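Last updated: December
Posted by Thư Lò, Flilero Garment Care

Garment Folding Assistants (part-time)

Flilero seeks seven assistants for its Skadon folding room.

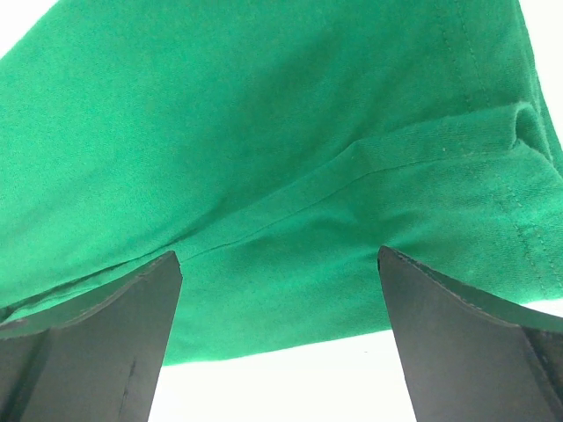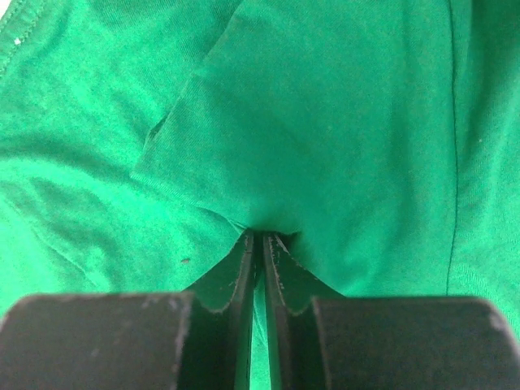
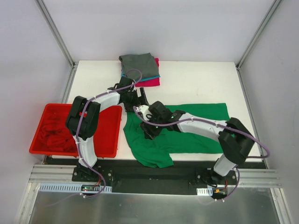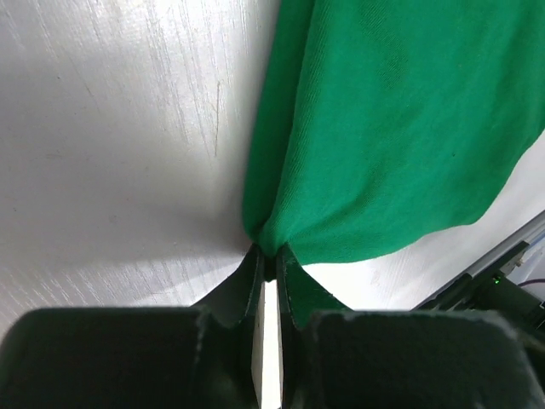

Assistants fold and stack about 200 knit garments per shift. Applicants must handle jersey such as the green garment without stretching its hems, and keep folded stacks square at the back of the table. Training is paid. Apply by noon Thursday.

Contact: Flilero Staffing Office | © Flilero | Back to top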